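Gredov Carpet Tile - Loop Pile, Commercial
Sold by Bretholm Floor Supply

Gredov is a low loop pile tile for offices, classrooms and workshops with light foot and cart traffic. The speckled grays hide grit between cleanings. Backing is bitumen-free and lies flat without full glue-down.

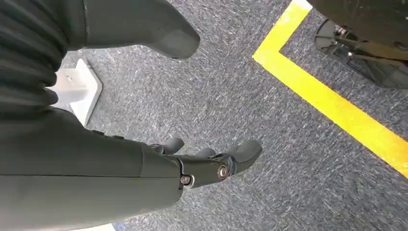
Pack covers 4 square meters. Orders over 400 square meters ship direct from the Srisuk warehouse - allow 2 extra working days. Mix packs from the same dye lot only. The lot number is on the short side of the carton.

Rated for chair casters and static loads up to 2000 N per caster plate. Use spreader plates under heavier equipment.

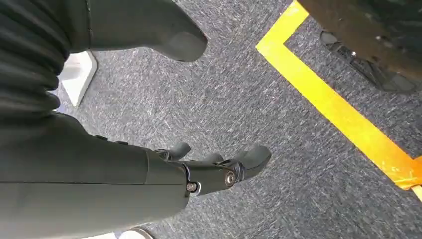 Vacuum daily in busy areas. Spot clean with cool water and a white cloth. For hot extraction keep the water under 70 degrees and let the floor dry overnight. Replaces the Brondunora range, same tile size.

Customer comments 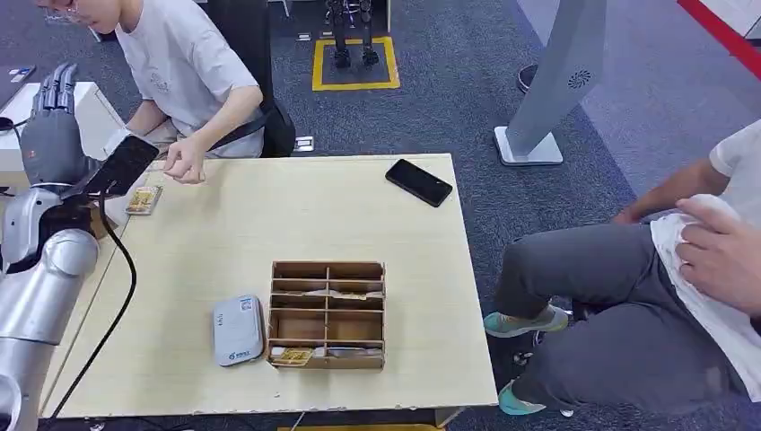

Valtteri Laaksonen: Second order. Color matched the first lot closely, but two corners lifted by the door until we added tape tabs.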